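**Breakfast service at Lomari House**

The residence manager at Lomari House oversees morning meals for 200 tenants, and the toasters receive more attention than any other appliance. "Two slots are enough for a shared table," the manager said. "People wait their turn, and they talk."

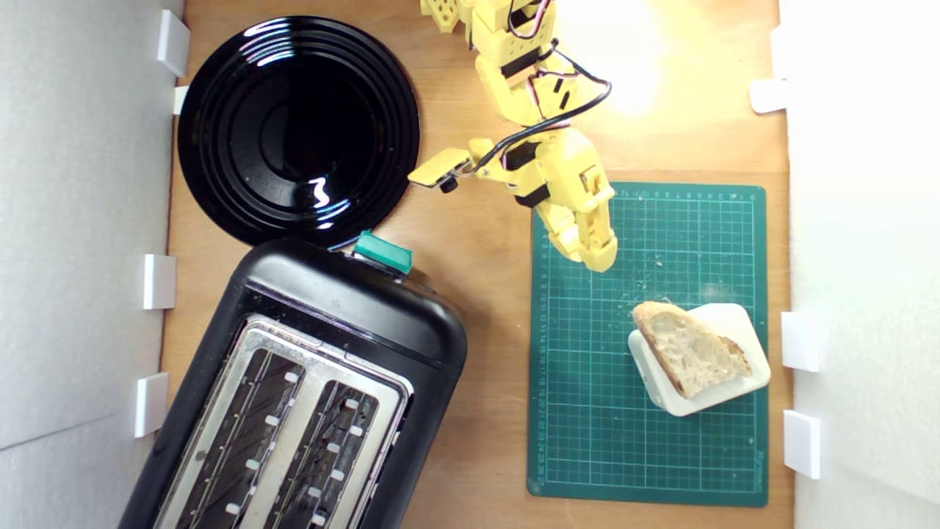

Plates are kept within reach of the toaster – a practice adopted in April. Black was chosen over white after a trial on one floor. "Residents asked for it," the manager said. Crumb trays are emptied at 10 each morning, and tabletops are wiped once the last tenant has left.

Replacement plates are ordered through Vidal.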